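Section 4. Comparing Fingers on the Same Arm

This section assumes you have finished Section 3, the arm is bolted down, and the wrist camera shows up in the Waaka controller with a steady picture. If the picture stutters, go back and fix that first. You will be leaning on that camera for everything below.

Comparing fingers is my favorite part of the whole setup. You take the same arm, the same motor and the same objects, change a few ounces of plastic, and the thing behaves like a different machine! Set aside an afternoon. You can rush it, but you will end up doing it again.

4.1 What you need

The arm with the Drurow gripper body fitted
The finger sets you want to compare (we use the Prirero lattice fingers and the Urnel solid fingers in this guide)
The short hex key from the gripper box
A flat surface the arm can reach without stretching
A test kit of ordinary objects (see 4.4)
A notebook, or the log sheet at the end of this guide

Keep your finger sets in separate labeled bags. The screws look the same and they are not. The Urnel screws are longer and will bottom out in the Prirero mounts before they clamp anything, so you get a finger that feels tight and then wags at the first real squeeze.

4.2 Swapping the fingers

1. Move the arm to the Service pose and wait for the joint lights to go steady.

2. Open the gripper all the way from the controller. Do not pull the fingers apart by hand.

3. Press Hold on the controller, then switch off gripper power. The arm stays powered and will hold its pose.

CAUTION: Hold stops the arm from taking new moves. It does not cut power to the arm joints. Keep your head and your other hand out from under the wrist while you work on the fingers.

4. Loosen both screws on the left finger a little at a time, going back and forth between them. Lift the finger straight off the black mount.

5. Do the same on the right.

6. Wipe the mounts with a dry cloth. Printed fingers shed a little dust and it packs down into the seat.

7. Seat the new left finger until it sits flush, then start both screws by hand before you touch the hex key. Snug is enough. Printed plastic creeps, and a screw you crank down hard today will be loose next week anyway.

8. Fit the right finger the same way.

9. Switch gripper power back on and release Hold.

Note: Left and right are as seen by the wrist camera with the fingers pointing away from you. Older copies of this guide had it the other way around, and Baldur Brøndum wrote in to say he had spent an evening with his fingers on backward. Sorry, Baldur! It was fixed in the revision of April 10, 2023.

4.3 Setting the zero

Every finger set closes at a slightly different point, and the controller has to learn it. Skip this step and your comparison is worthless: one set will be squeezing harder than the other and you will think it has better grip.

1. Open the Gripper page and pick New finger profile. Give it a name you will recognize in a month.

2. Press Find zero. The gripper closes slowly until the tips meet and the motor load rises.

3. Watch the tips. They should meet evenly. If one gets pushed sideways, press Stop and check that it is seated.

4. Save the value. Repeat Find zero 3 times in all and keep the middle reading.

5. Set the squeeze limit to 37 on the controller scale. Use this number for every finger set during the comparison. You can tune it later for the set you decide to keep.

Note: Lattice fingers give a little when they meet, so their zero reading wanders more than a solid set's. A spread of up to 4 counts is normal. Over 11 and something is loose.

CAUTION: Never copy a zero value from one finger profile to another, even for two sets printed from the same file. The gripper can drive the tips together hard enough to split a seam.

4.4 Building the test kit

You can buy test kits, and some are very nice, but I would much sooner you raid the kitchen drawer. The objects you care about are the ones your arm is going to meet. Go for a mix:

Something hard and heavy for its size
Something that crushes (a paper cup is perfect)
Something flat that has to be picked off the table by its edge
Something floppy, such as a cloth or a length of cable
Something with holes in it, like a mesh basket, that the tips can snag on

Don't leave out the floppy one. Blocks and cups make every gripper look clever. Cable is where you learn what the tips are really like, and it's also the most fun to watch.

Lay the objects out one at a time, in the same spot and facing the same way. A few bits of tape on the table help a lot. If you use a patterned surface, check in the camera view that your tape stands out against it.

4.5 Running the rigid objects

1. Load the finger profile you saved in 4.3. Check the name on the screen against the fingers on the arm. Yes, every time.

2. Set arm speed to Slow.

3. Drive the gripper above the object by hand control and line it up using the wrist camera.

4. Lower, close, wait for the load reading to settle, and lift to clear the table by a hand's width.

5. Hold, then turn the wrist a quarter turn each way.

6. Set the object down. Write down whether it stayed put, slid, turned in the grip, or dropped.

7. Do all your repeats with one finger set before you swap to the next.

We expected the solid fingers to walk away with this part, and for heavy things they did. What surprised us was the paper cup. The lattice fingers bend around it just enough that we could stop fussing over the exact height of the grab. With the solid set we had to come in at the rim or crush it.

4.6 Running the cable test

Use a thin, light cable with both ends free. Unplug it from everything first. If you want to use a cut length, tape the ends so that loose strands don't work their way into the openings in the fingers.

1. Lay the cable down in a loose bend. Leave some clear table around it.

2. Bring the fingers down so the tips straddle the cable. Stop just before they touch the table.

3. Close at the slowest setting. Thin cable barely moves the load reading, so trust the camera for this and not the number.

4. Lift slowly and see what the free part of the cable does. A stiff cable will stand up in a loop and push back against the tips, and a soft one hangs.

5. Tilt the wrist toward the camera side and hold it there.

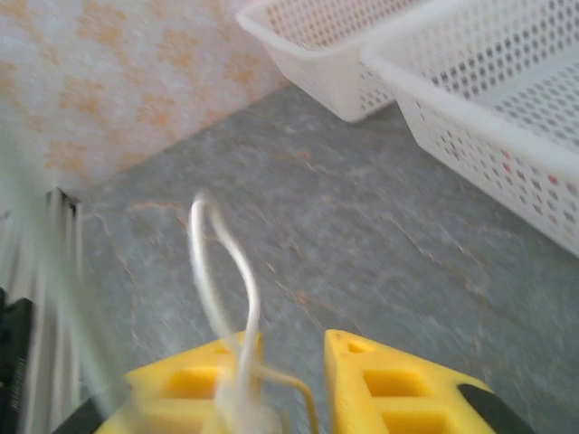 6. Tilt back the other way, then lower and release. Log where on the fingers the cable was gripped at the start and where it was at the end.

Pay attention to step 6, because cable likes to creep. On the lattice fingers it can also find its way into one of the windows and catch there, which feels like a great grip right up to the moment you open the gripper and the cable comes along for the ride. Log that as a snag and not as a hold. If you get snags again and again, try gripping lower on the fingers, or turn the wrist so the cable crosses the solid bars.

CAUTION: If the cable is caught and will not release, stop the arm and free it by hand with gripper power off. Do not try to shake it loose by running the arm.

Note: Fast wrist moves will smear the camera picture, especially with something springy in the grip. Let the arm sit still before you judge anything from the screen.

4.7 Reading your results

Resist the urge to add it all up into one score. We did that in February and came out with a winner that could not pick up the one object we needed. Go down the log by object instead, and mark the ones that matter for your job.

A few patterns worth knowing:

Slides on smooth objects, fine on rough ones: the tips need a pad. Thin rubber tape is good enough to find out.

Object turns in the grip: the contact patch is too small. Grip closer to the object's middle before you blame the fingers.

Good first try, worse with each repeat: check the screws. Then check the zero.

One finger does all the bending: the mounts are not level with each other, or you have mixed fingers from two prints. Keep pairs together.

If two sets come out close, keep the one that is easier to line up in the camera. Bright fingers are a real help. You can see the tips against nearly any table, and your hand control gets better without you noticing.

4.8 Before you move on

Save the profile of the set you are keeping and mark it as Default. Leave the others in the list. Put the spare fingers back in their bags with their own screws, and write the zero reading on each bag.

Recheck the screws after the first full day of use, then go on to Section 5 for speed tuning.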